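Stores and Stock Control: notes for session six
Goods in, and what we do with them
Updated 3/17/20

Hello again. These notes go with the talk, so if you were there you'll recognise most of it, and if you weren't, they should get you through the worksheet. I've kept my own opinions in because I can't seem to leave them out!

Last time we did ordering. Now the stuff has turned up, and the most important ten minutes in the life of any stockroom is the bit between the van leaving and the things going on the shelf. I worked in the stores at Clinia for years (medical sundries, mostly, gloves and tubing and so on) and I'd say nearly every muddle I ever had to sort out started at the goods-in table.

Three bits of paper

You have the purchase order, which is what we asked for. You have the delivery note, which is what the supplier says they sent. And later on you get the invoice, which is what they'd like to be paid for. People mix up the last two all the time. A delivery note usually has no prices on it. If you're looking at prices, stop and check what you're holding.

Check the delivery against the delivery note first, then check the delivery note against the order. Do it in that order please. If you go straight to the order you'll miss part deliveries, and part deliveries are where the fun starts.

The Kokalley example

This is the one I put up on the board. Kokalley orders 1,000 door hinges. The note says 1,000, the driver wants a signature, and it's raining. What do you sign? If you haven't opened anything, write "unchecked" beside your name. It isn't rude and drivers are used to it. When the cartons were opened there were 33 cartons of 30, which is 990, so they were ten short. Ten hinges doesn't sound like much, but book in 1,000 and your stock record is wrong from the first day, and it will stay wrong until the November stocktake, when somebody will spend an afternoon looking for them behind the racking. I have been that somebody.

So book in 990, mark the order as part received and leave it open for the balance. Don't close it and raise a new one for ten. You'll end up with two order numbers for one job and accounts will be on the phone.

Goods received notes

The GRN is our own record, and it's the only one of the lot that we write ourselves. It needs the order number, the date it came in, what arrived, how many, what state it was in and who checked it. In the worksheet you'll be filling in GRN 271 for Unudus, a small firm selling desk lamps. Two of the lamps are damaged, and you need to decide where to put them on the form. (Hint: they did arrive, so they count as received. They just aren't available to sell.)

Damaged goods get their own shelf and a label with the GRN number on it. Please don't put them back with the good ones "for now". I once found a whole bay of "for now" at the Joseph depot, and some of it was older than the forklift.

Where does it all go?

First in, first out for anything with a date on it, and I'd do the same for things without one. New stock to the back, old stock to the front. It takes a bit longer and your knees won't thank you.

For the worksheet, do questions one to four before next time and have a go at five if you fancy it. Five is the one with the mixed units, where the order is in boxes and the note is in singles, so write down which you're working in before you start adding up. 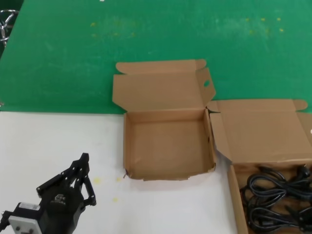 Packaging gets a section in the textbook and I think it deserves a longer one. A carton isn't finished with until it has been looked into properly, corners and all, and then it should come off the table straight away and be flattened. Leave an empty brown box sitting next to one that still has black cables in it and sooner or later the wrong one goes out to the recycling. Keep any with the supplier's label on until the GRN is signed, as you may need it for a return. Next session is returns and credit notes, so bring your calculator and your copy of the Unudus form.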